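Notebook, December, page 116
Drinking water taste and scale, kettle trials continued

Started 7:30 a.m. Carried over from the last entry: the Kazmi kettle still leaves a white ring after a single boil on tap water, and the Plimari kettle does not seem to until the third or fourth. Both are stainless inside. I want to know if it is the kettle or how we fill it.

Refilled both from the same jug this time so the water can't be the difference. One liter each, lids closed, boiled and left to stand for 30 minutes before pouring off. I poured into the glass beakers and not the mugs, because the mugs have a glaze that hides everything.

Kazmi: ring again, on the floor of the kettle, a bit off center toward the spout. Wipes off with a finger while damp. Once dry it needs vinegar.
Plimari: very faint bloom on the wall at the water line, nothing on the floor.

Looked at the bases side by side. The Kazmi floor has a brushed finish and the Plimari floor is polished. I think the scale gets a grip on the brushing. Mwanahawa Mwakalinga said the same thing last month and I wrote it down as "maybe." Changing that to "likely."

Hardness strips. The strips from the Ornance pack read one color band higher than the old ones on the same tap water. Opened a second tube of Ornance and got the same result as the first, so they agree with each other at least. The old ones are past their printed date. I threw the old ones out. Any strip reading before this page should be taken as low by one band. I have put a pencil mark in the margin next to the ones I could find.

Descaling. Made up citric acid, 30 grams to the liter, warm tap water. Both kettles filled to the top mark and left. The Kazmi fizzed a little at first and was clean when I came back from lunch. Rinsed both twice, then boiled once and threw that water away. Still a slight sour smell from the Kazmi lid, so there is some sitting in the hinge. Took the lid off and ran it under the tap. Note for whoever uses it next: the lid pin slides out to the left, do not pry it.

Tasting. Three of us at the end bench, 2 p.m., 100 milliliters each per cup. Four waters: tap straight, tap boiled and cooled, tap through the Birby jug filter, and bottled. Cups marked underneath with tape. All at room temperature, which took longer than I planned since the boiled one had to sit in the sink.

Everyone picked out tap straight. Chlorine, plain as anything. The boiled one was called "flat" on two sheets and "fine" on the other. The filtered and the bottled were mixed up on every sheet, mine included. I had been sure I could tell them apart, and I wrote as much on page 109, so that is corrected here.

The filter cartridge is new, so this is the best it will do. The test needs repeating when the cartridge is near the end of its life. I would also like to put the cups in a different order for each person. We all went left to right today, and I think the first cup of chlorine makes whatever comes next taste sweet.

Other things from today
— Kitchen scale drifts if it is left on the windowsill. Moved it to the shelf.
— We are low on filter papers.
— The blue funnel has a crack near the neck. It still works for powders. Do not use it for acid.

To do
Repeat the kettle boil with filtered water in both, same jug, same 30 minutes.
Try the Kazmi filled only halfway, to see if the ring moves.
Write to Plimari and ask whether the floor is polished on all the kettles or only on this size.
Tasting again with the order changed, and add a second brand of bottled water so there is more than one to compare with the filter.

Ganten was the only bottled water on hand, so any remark above about bottled water means that one.

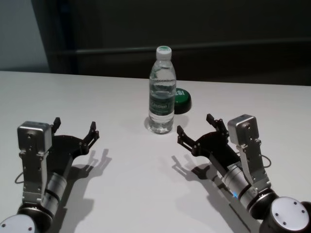 Mwanahawa Mwakalinga added in pencil that the bottled water should go in the fridge along with all the others next time, or none of them should, and that she would rather have five cups than four so that one of the waters can be poured twice without telling us which.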